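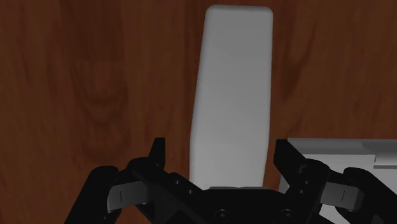 **Figure 3.** Simulated wrist view for the block task. The gripper is open, with the tall white block between its two fingers on the wood-textured tabletop.

### 4.2 Picking in simulation

Household chores such as clearing a counter or putting away dishes begin with a grasp, so we tested grasping by itself before moving on to full chores. All trials in this section were run in the Lillum simulator with a policy trained on the Drumer set. Each trial began with a single target block at a random angle on the table, and a second object was placed nearby in all of them. The policy received the wrist view shown in Figure 3 and no other image.

We ran 712 trials. A trial counted as a success if the block was lifted and held for 2 seconds. Most failures came from the fingers closing too early and pushing the block over. In 13 trials the outer link touched the second object first, and we scored these as failures even when the block was later lifted.

The median time from start to lift was almost 8 seconds. A person does the same job in far less time, and in a kitchen or a small shop the difference would add up over a shift. We therefore do not consider the policy ready for chores without supervision. Wako, the baseline planner, was slower but knocked over fewer blocks. Section 4.3 repeats the test on the Brilex arm with cups and boxes, where table texture and lighting were not controlled.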